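Pre-session checklist, two-arm cell, Giltimard lab
Filled in by: Natnael Negussie
Shift: Thursday morning

1. Emergency stop pressed and released, both arms go limp and come back — OK
Comment: Please do this one yourself even if the person before you swears they did!

2. Bolts on the mounting plate — OK
Comment: Two needed a quarter turn. Ott Luik has the long hex key, and he's very nice about lending it.

3. Cables free through full reach — OK, with a note
Comment: I moved each arm slowly by hand through its whole range and watched the loops at the shoulder. Keep doing it slowly, please.

4. Gripper fingers, wear and play — OK

5. Tabletop items set for the Burnura comparison — OK
Comment: Spoons and the red item toward the back. The method only tells us something if both policies start from the same layout, so take your time over it.

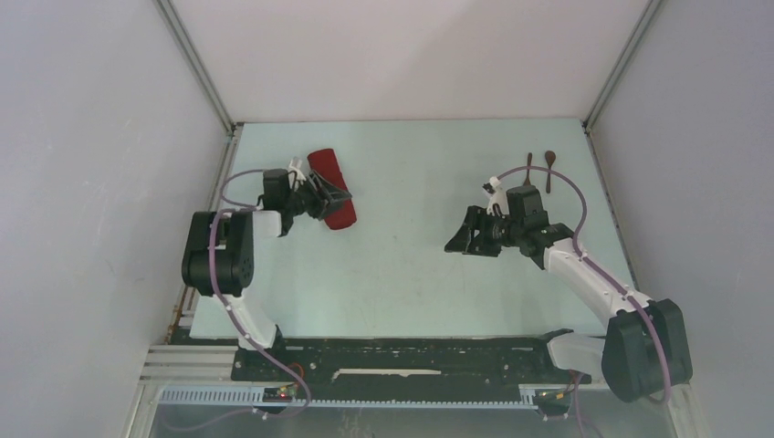
The last batch was 55 trials, 12 of them stopped by hand, and I would dearly love fewer of those — most came from starting before the arms had settled.

6. Logging on, disk space checked — OK

7. Walls and posts firm — OK
Comment: Recheck after lunch.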